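4.2 Creasing of knitted covers at the back of the hand

The covers were compared for how the cloth lay over the back of the hand and into the palm.

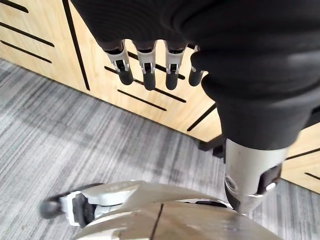

Figure 2. Black knitted glove with thick, rounded folds across the back of the hand. The metal finger joints and black fingertips come out below the fabric.

Thick folds of the kind visible in Figure 2 were the most common fault in the first set of covers. The knit is soft and slightly ribbed, and it bunches where there is more cloth than the hand beneath can fill. In the same figure the fabric bulges at the palm and hides part of the fourth finger, while the other three hang clear of it. A cover of this sort leaves the fingertips free, so the creasing has to be judged on the back of the hand and the palm alone.

We tested two yarns. The first, sold as Pernamine, has a matt finish and a fair amount of stretch. The second, Bosta, is smoother and recovers its shape more quickly after being pulled. Both were knitted by Stöckli on the same flat-bed machine and to the same pattern, in black. Each cover was put on by hand, pulled down to the knuckle line and left to settle before scoring. In all, 1081 fittings were scored, and 103 were dropped from the results when the edge of the cover had rolled back past the knuckles.

Scoring followed the five-point scale set out by Kuster in the Plimness trials, where one is a flat surface and five is a fold thick enough to lift the cloth away from the hand. The scale was made for leather work gloves and does not tell soft folds from sharp ones. We therefore noted fold shape separately. Of the fittings scored four or five, 178 had rounded folds running towards the side of the palm. Sharp folds were rare in both yarns.

Shortening the back panel reduced the scores for Bosta more than for Pernamine. It also made the covers harder to pull on, and several stitches gave way at the opening. This is taken up in Section 4.3.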